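Stallow Books for Children
2021-01-08

Our second trilingual picture book is back from the printer. A short thread on what's in it and how to get one.

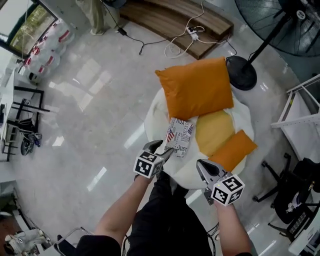 What age is the new book for?

Children from 4 up if an adult reads it aloud. Most kids can manage it alone by seven or eight, in whichever of the three languages they read best.

2/ The title is The Bell Maker of Pidwood. It follows a girl who learns to cast bells in her uncle's foundry and ends up making the one for the town school. Text by Itzel Bermúdez, drawings by Minoru Shibata.

3/ Every spread has the same passage in Spanish, Nahuatl and English. Spanish is on top, Nahuatl in the middle, English at the bottom. We kept the type the same size for all three. In our first book the English was smaller and several parents wrote to complain.

4/ The Nahuatl was done by Consuelo Tlapale and checked by Hermenegildo Cuautle. They used the spelling taught in their own schools, so it may look different from what you have at home. There is a page on this at the back.

5/ Also at the back: a word list with 70 entries, a map to color, and 2 pages on how a bell is cast. Vowels that are held longer are marked in the word list only. Marking them in the story made the lines hard to read for beginners.

6/ Audio is free. The code inside the cover takes you to all three readings. The Nahuatl one is slow on purpose. A faster version is coming in February.

7/ Hardcover, sewn binding. Printed by Cestier on uncoated paper, so crayons work on the map but markers will bleed through.

8/ Schools and libraries ordering 20 copies or more get the teacher's notes printed and bound. Everyone else can download them. Write to Baltazar Quintero at the orders desk and put the school's name in the subject line.

9/ Known mistake: in the word list, "clapper" and "rope" have their Spanish words swapped. The story itself is right. A correction slip goes out with every copy, and the download is already fixed.

10/ Orders placed over the weekend ship Monday. If you preordered, yours is already packed and you don't need to do anything.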